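Fossil shark teeth from shingle - how do I clean and sort them?
Posted in Fossils and Rocks, March 26, 2018

Haoran Hou

Hello all, I hope this is the right corner of the site. My daughter and I have caught the fossil bug rather badly, and back in February we brought home a bag of gravelly clay from the beach below Linden, where you're allowed to pick up loose material. We've been washing it through a kitchen sieve in the evenings and have found 9 little black shark teeth so far, plus a lot of bits that might be teeth or might be nothing whatsoever. Some still have hard grey clay stuck around the root. I don't want to ruin them by being clumsy, and I'd also love to know how people tell a scrap of tooth from a scrap of stone when both are black and shiny.

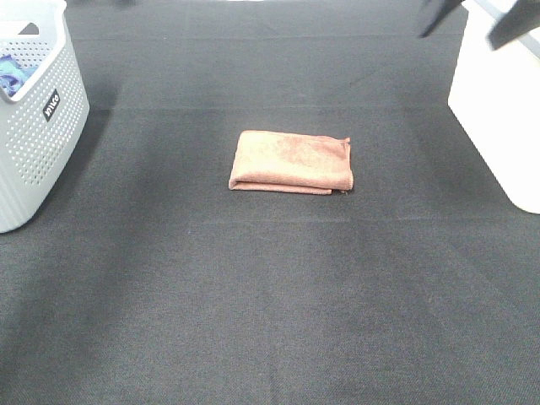

Is it safe to use vinegar on the clay?
Please don't, the acid can eat into the root and dull the enamel, and it does very little to clay anyway.

Many thanks in advance for any help, and do be gentle, we are very new to all this!
Haoran

Paloma Kasprzak

What a lovely thing to be doing together! I started in much the same way with my own two, and we still have the first tooth in an egg cup on the windowsill. I'm glad somebody got in quickly about the vinegar. Plain water is your friend here. Put the teeth in a bowl of lukewarm tap water with a tiny drop of washing-up liquid and leave them overnight, then change the water and leave them again. Clay that felt like concrete will often slump off by itself after two days. If a bit hangs on round the root, use a soft old toothbrush and go from the root towards the tip.
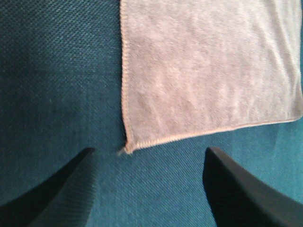 Once they're clean, let them dry slowly, well away from the radiator. I lost a beautiful one to a crack by being impatient (it was a long curved one, too, and I am still cross with myself). If your beach is salty you'll want to soak them in fresh water for longer, perhaps a week with a change of water each day, or you may find a white crust creeping over them later on.

As for telling tooth from stone, look at it with a hand lens under a good lamp. Enamel has a smooth, even shine and quite often a fine cutting edge down the side, while the root is duller and has tiny pores in it. A black pebble tends to look the same all over, wherever you turn it. Tiny teeth are easily missed in a kitchen sieve, so do try a finer mesh if you can get one - we tipped out bags and bags before we learned that, and I dread to think what went back on the garden.

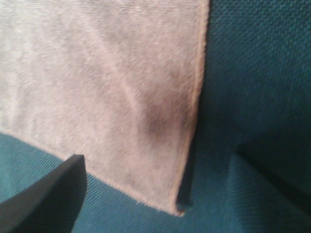 Keep a note with each batch as well, saying which bit of the beach it came from and when. It feels fussy when you only have a handful, but you will be so pleased later if one turns out to be unusual and the museum asks where you picked it up.

Peng

toothpick and patience. dont use a pin, it scratches. pill boxes are good for storing the small ones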